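Why Did the Robot Drop Its Lunch?

by Oliwia Lis

Have you ever had a bar of soap shoot right out of your hand in the bathtub? You squeeze it, it squirts away, and off it goes under the water where you have to feel around for it. Well, robots have that trouble too, and today I want to tell you about a robot named Waltska, who had it with a piece of meat.

Waltska works in a practice kitchen in the town of Westia. It has one long arm and, at the end of the arm, a gripper, which is a kind of hand with only two fingers. Its job one October morning was a simple one (simple for you and me, anyway!). It had to pick up a strip of meat, carry it over to a little oven, and lay it on the rack.

The first 30 tries went beautifully, and everybody in the kitchen was very pleased. Then, on the next one, the strip slid down between the fingers, plopped onto the floor, and Waltska kept right on going. It carried nothing at all to the oven, opened its fingers very politely, and put nothing on the rack. Then it went back for more!

Now, when you drop something, you know it right away. Your skin feels it go, your ears hear the plop, and your eyes look down. Waltska had no feeling in its fingers. It had been told to close them, and it had closed them, so as far as it could tell the job was going fine. Engineers call this a silent failure. That means something has gone wrong and the machine hasn't noticed, so it doesn't stop and it doesn't call for help.

Meat is a hard thing for a robot to hold. A wooden block stays the same shape however you pick it up, but a strip of meat bends and flops, and its outside can be very slippery. Squeeze it too gently and it slides. Squeeze it too hard and it squishes, or squirts away like that bar of soap.

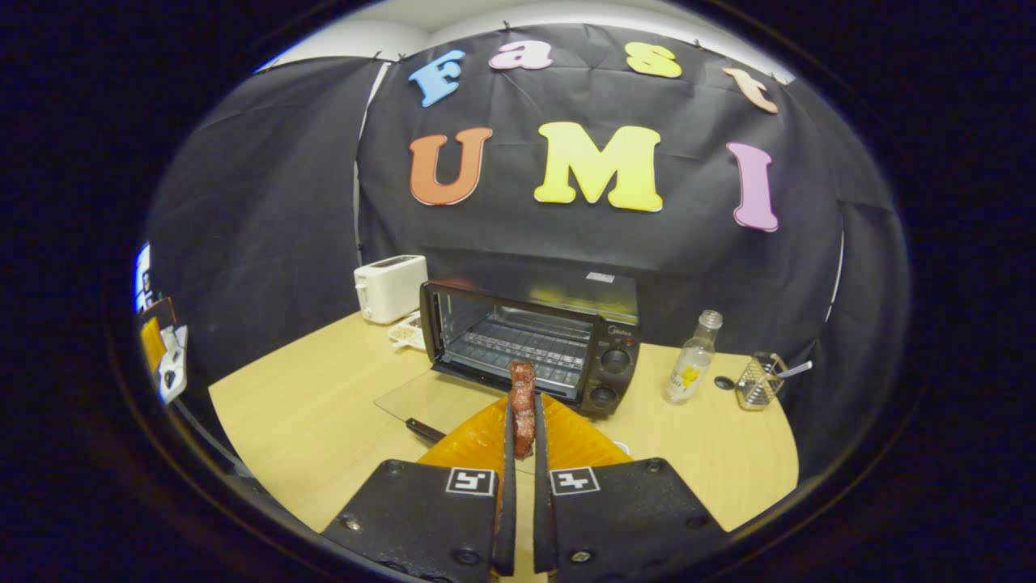
A gripper has to pinch in just the right spot, and finding that spot takes a lot of practice. You can try it with your own two pointer fingers and a strip of cooked noodle. Look at how the reddish-brown strip stands up between the two long black gripping strips, with its top end in front of the toaster oven. There's a wire rack waiting inside, and everything between here and there is a chance for a slip.

So how did they help Waltska? The engineers gave it a new rule, which they named the Ocampo check. After every pinch, the robot has to stop and measure how far apart its fingers are. If they have closed all the way, there can't be any meat between them, and Waltska must wait and flash a light until a grown-up comes over.

They also put a line of tape on the floor, and people stay behind it while the arm is moving. A dropped piece of food makes you want to dash in and grab it, and a robot arm may not know you are there. If you ever visit a robot, please ask the grown-up in charge to switch it off first, even if your sandwich is on the floor.

Waltska did 120 more tries with the new rule. It still dropped a few, I'm afraid, but each time it stopped and flashed its light, and somebody came with a paper towel.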